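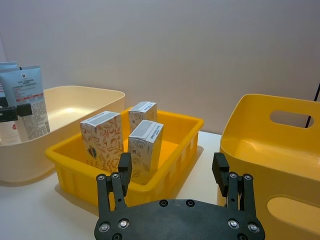

Picking station at Jamier, with a yellow tray of small cartons in front of the gripper.

Test Technician, Grip Faults (12-month contract)
Gromell, Jamier site
Posted 15 June 2019

Gromell is hiring one full-time technician to work on a grip fault in our two-finger picking stations. The stations handle small retail goods, mostly cartons and squeeze tubes, and move them between trays, bins and baskets. The job is hands-on and based at the Jamier site.

Background

In January a station at Jamier closed on a carton while an operator's hand was inside the tray area. The operator had pressed pause to straighten a carton that had tipped over. The screen showed the station as paused, but the fingers closed anyway. She had a bruised finger and was back at work the next day. All stations at the site were stopped that afternoon.

We went through the station logs afterward and found 137 cases where the fingers had moved after a pause command. In most of them the fingers only opened a little wider. In a few they closed fully. The fault has been traced to the way the controller handles a grip command that is already waiting when pause is pressed, but we have not been able to reproduce it every time, and we do not consider it solved.

The stations are running again at reduced speed. Reaching into the work area is not allowed unless power to the gripper has been cut at the wall switch. Those rules stay in place until the work described in this ad is finished.

There is a second problem, less serious. Slim cartons get crushed at the corners when the pads meet them at an angle. It may or may not be related. The person we hire will look at both.

What you will do

Run repeat grip tests on cartons and tubes using the test plan written by Ruan Swanepoel. The first round is 2000 cycles per station.
Press pause at set points in the cycle and record what the fingers do.
Measure pad force and closing time, and check the linkage pins for wear.
Write up each fault the same day, including the ones that turn out to be your own setup mistake.
Help fit and test a hardware cutoff supplied by Zuccaro.
Keep the stock of test goods in order. Crushed cartons are bagged, labeled and kept.

You will report to Precious Jacobs, who runs site safety. You will not report to the production manager. If you think a station should be stopped, you stop it, and you do not need to ask first.

What we need from you

Two years or more working with industrial machines, in maintenance, test or repair.
You can read an electrical drawing and use a multimeter and a force gauge.
You have worked under a lockout procedure and can tell us how it went.
Clear written English. The reports are read by operators as well as engineers.
You can lift a 30-pound crate and stand for a good part of the day.

Experience with Jamevix controllers would help, but we will train you. A degree is not required. Some scripting is useful for sorting log files.

Hours and pay

Forty hours a week, day shift, 7:00 to 3:30 with a half-hour lunch. No night work. Pay is 1095 a week before tax, paid every two weeks, plus a one-time payment of 250 for boots and safety glasses. Paid leave and medical cover start on day one. The contract may be extended but please don't count on it.

How to apply

Send a resume and one page about a machine fault you worked on. Tell us what you tried first and what you got wrong. We would like to read about a small fault told in detail. Address it to Chantelle Oosthuizen, Gromell Hiring, Jamier site, or leave it at the front desk in an envelope marked GRIP FAULTS.

Interviews are in person and take half a day. You will spend an hour at a station with Siyabonga Khumalo, with the gripper power off for the first part, and then talk with Precious and Ruan. We pay travel costs if you keep the receipts.

Current Gromell operators may apply. Speak to Gert Pillay about release from your shift before you send anything in.

Applications stay open until the position is filled.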